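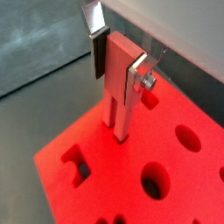

Greifer mit Metallteil über der roten Schaumstoffeinlage. Foto: Vistimetti

Vistimetti stoppt Bestückzelle nach Fehler in der Greiferüberwachung

Mullcombe. Der Zulieferer Vistimetti hat am Samstag eine automatische Bestückzelle in seinem Werk Mullcombe außer Betrieb genommen. Auslöser war ein Fehler in der Kraftüberwachung des Greifers. Dieser drückte ein Metallteil mit 93 Newton gegen den Rand einer Aussparung im Schaumstoff, ohne dass die Steuerung den Vorgang abbrach. Verletzt wurde niemand.

In der Zelle werden bearbeitete Metallteile einzeln aufgenommen und in ausgeformte Schaumstoffeinlagen gesetzt, die anschließend in den Versand gehen. Der Abbruch ist für den Fall vorgesehen, dass ein Teil beim Absenken auf Widerstand trifft. Nach Angaben des Betriebsleiters Casimiro Carretero wurde der Grenzwert zwar gemessen, das Signal aber nicht an die Bewegungssteuerung weitergegeben. Der Arm hielt erst an, als die Schleppfehlerüberwachung einer Achse ansprach.

Bei der anschließenden Prüfung fanden die Techniker zwei Abweichungen. Ein Parametersatz war nach dem Softwarewechsel im April nicht vollständig übernommen worden. Außerdem hatte sich der Nullpunkt des Kraftsensors verschoben, sodass niedrigere Werte angezeigt wurden, als tatsächlich anlagen. Ob beide Fehler zusammenhängen, ist offen.

Der Hersteller des Greifers, die Firma Ingvarsson, hat die Protokolldaten angefordert. Servicetechnikerin Anqi Qin soll den Sensor vor Ort neu abgleichen. Ein Austausch der Finger ist nach derzeitigem Stand nicht vorgesehen.

Vistimetti hat 324 Teile gesperrt, die seit der letzten dokumentierten Sensorprüfung in der Zelle verarbeitet wurden. Sie werden auf Druckstellen und Maßabweichungen an den Kanten untersucht. Die zugehörigen Einlagen werden nicht wiederverwendet. Ausgeliefert wurde aus dieser Charge nach Unternehmensangaben nichts.

Die Sicherheitsbeauftragte Auður Dalsgaard weist darauf hin, dass die Kraftüberwachung dem Schutz von Werkstück und Werkzeug dient. Schutztür und Not-Halt seien davon getrennt ausgeführt und hätten bei der Prüfung fehlerfrei gearbeitet. Einrichtarbeiten bei geöffneter Tür bleiben an der Zelle dennoch untersagt, bis der Prüfbericht vorliegt.

Die Bestückung erfolgt vorerst von Hand. Einen Termin für die Wiederinbetriebnahme nannte das Unternehmen nicht.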